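색상 분류용 양팔 로봇 작업대 구축: 장비 구매 및 예산 계획 보고서
캡스톤디자인 중간 보고

1. 들어가며
저희 조는 한 학기 동안 작은 부품을 색깔별로 칸에 나누어 담는 양팔 로봇 작업대를 꾸리고 있습니다. 처음에는 로봇 제어 이야기만 잔뜩 쓰게 될 줄 알았는데, 막상 시작하고 보니 무엇을 먼저 사고 무엇을 미룰지 정하는 데 훨씬 많은 시간이 들었습니다. 그래서 이번 보고서는 장비 구매와 예산 계획을 중심으로 정리했습니다. 같은 고민을 하게 될 후배 조에게 조금이나마 도움이 되면 좋겠습니다.

2. 집게 손끝과 분류용 부품
가장 오래 붙들고 있었던 항목은 집게 손끝입니다. 후보는 Metura와 Jisico 두 곳의 부품이었고, 견적서를 나란히 놓고 조원 모두가 돌아가며 의견을 냈습니다. 얇은 조각을 집으려면 끝이 뾰족하고 좁아야 한다는 데에는 금방 뜻이 모였지만, 여분을 몇 벌이나 둘지를 놓고는 꽤 길게 이야기했습니다. 결국 여분은 2벌로 정했습니다.

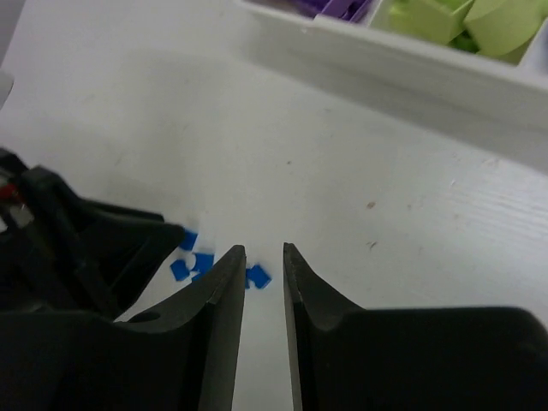
그림 1. 집게 손끝과 작업면 위의 파란색 조각

파란색 조각처럼 작고 납작한 것은 덩어리진 부품보다 손끝 모양의 영향을 크게 받을 것으로 보고, 시험용 소모품 목록에 따로 적어 두었습니다. 소모품은 한 번에 50개 단위로 주문하기로 했습니다. 잃어버리는 조각이 생각보다 많아서(책상 밑을 자주 들여다보게 됩니다) 낱개로 사면 배송비가 더 아깝다는 결론이었습니다.

3. 예산 편성
전체 예산은 991만 원입니다. 팔과 구동부에 가장 큰 몫을 두고, 다음으로 손끝과 케이블, 마지막으로 트레이와 소모품 순으로 나누었습니다. 팔은 Kamel 제품으로 견적을 받았고, 작업대 틀은 Plurkano에 맞춤 제작을 문의했습니다. Plurkano 쪽은 회신이 조금 늦어 8월까지 기다려 보기로 했는데, 그사이 치수를 한 번 더 점검할 수 있어서 오히려 다행이었습니다.
트레이는 비싼 것을 살 필요가 없다고 보았습니다. 보라색과 연두색 부품이 서로 섞이지 않고 각자 칸에 담기면 충분하고, 흰색이면 부품 색도 또렷하게 구별됩니다. 이렇게 아낀 금액은 케이블 교체비로 돌렸습니다. 케이블이 팔을 따라 집게까지 이어지는 구조라 움직일 때마다 당겨지기 쉬운데, 초안에서는 이 항목을 통째로 빠뜨렸다가 지도 교수님께 지적을 받고서야 넣었습니다.

4. 공간 계획
작업대 배치는 양쪽 팔이 가운데 트레이를 향해 마주 뻗는 형태입니다. 바닥과 벽을 모두 흰색으로 맞추었고, 팔 아래쪽 바닥에는 네모난 개구부를 두었습니다. 틀을 추가로 주문할 때는 이 개구부의 위치와 크기를 도면에 꼭 표시해야 합니다. 나중에 다시 뚫으려면 가공비가 따로 붙습니다.

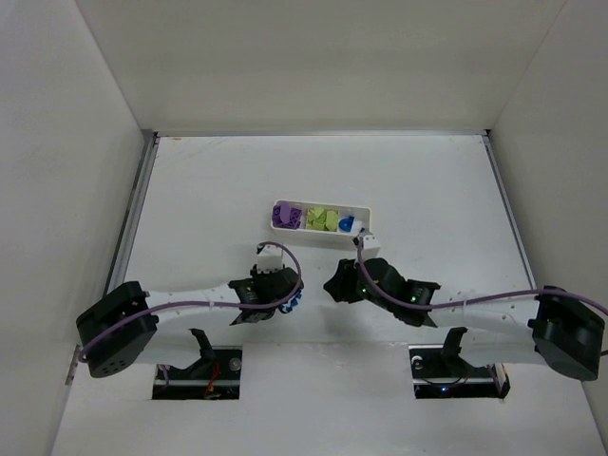 5. 남은 구매 일정
월요일 조 모임에서 손끝 여분과 케이블을 먼저 발주하고, 작업대 틀은 Plurkano의 최종 견적을 받은 뒤에 결정합니다. 견적이 예상보다 높게 나오면 틀 추가 제작을 다음 학기로 미루고 지금의 작업대를 계속 쓰기로 했습니다. 영수증과 거래명세서는 항목별로 모아 최종 보고서에 부록으로 붙이겠습니다.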